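Week 5: How celebrity gossip gets made

Okay, so last week we did the star interview, and this week I want to stay with entertainment news but look at the small stuff, the feud story. I love these. I've been collecting them since 1990 and my folder has 174 clippings in it (yes, paper, some of you laughed).

Our case is the Bickerstaff business. Quick recap if you missed the reading: Zanele Mabuza leaves the TV drama Predon after one season, her co-star Gladys Arango posts a single line wishing her well, and within 36 hours there's a "rift." Go back and find the first piece that uses that word. It has no named source at all, just "an insider on set."

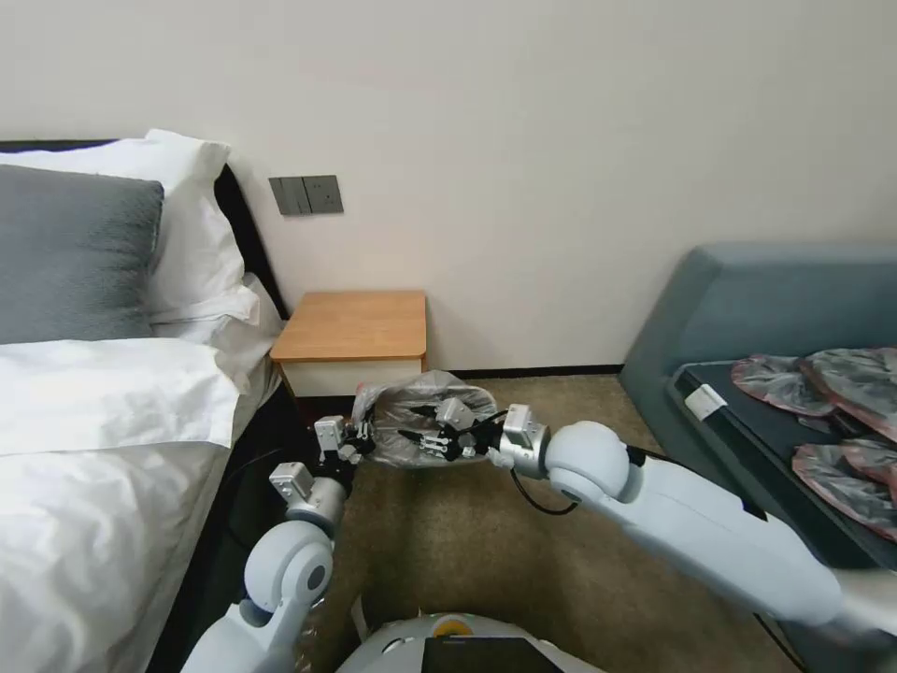 Bedroom, with a plastic bag held over the carpet.

Things to look for when you read a feud story:

Who is quoted by name, and who is only "close to" someone?
Is there a project coming out? (Predon's new season started in October, so hmm!)
Does the second outlet add anything, or does it just link to the first?

On that last one, Hidayah Rahman's essay in your packet is really good. She follows one rumor through the fan site Wurar and into the bigger magazines, and you can watch "may have argued" turn into "bitter fight" in three steps.
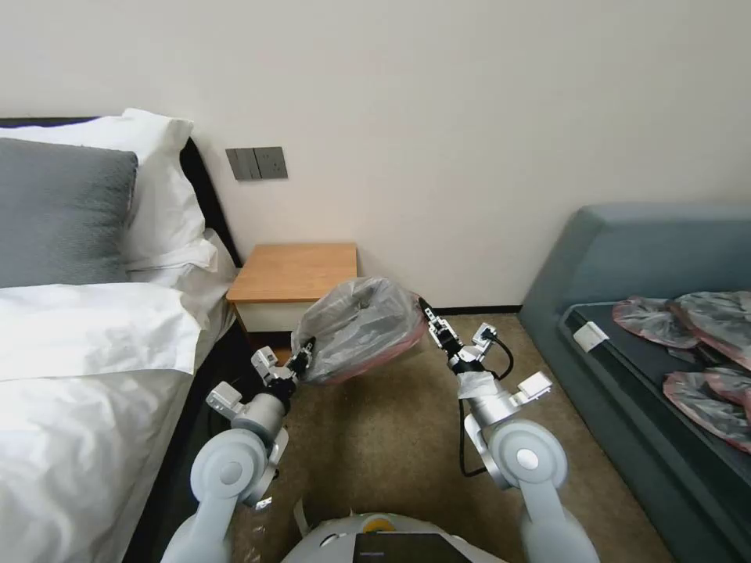 The denial is its own little genre too. When Arango finally talked to Mundetti magazine she said they were "always fine," and the headline was that she'd broken her silence. So the denial kept the story going for another round, which I find kind of wonderful and kind of awful.

For next time: read the Haziq Mandagi profile and write up one feud story of your own choosing, 2000 words max. Please pick something with at least two outlets covering it, and bring both articles with you. Email Retno Gunawan if you can't open the packet.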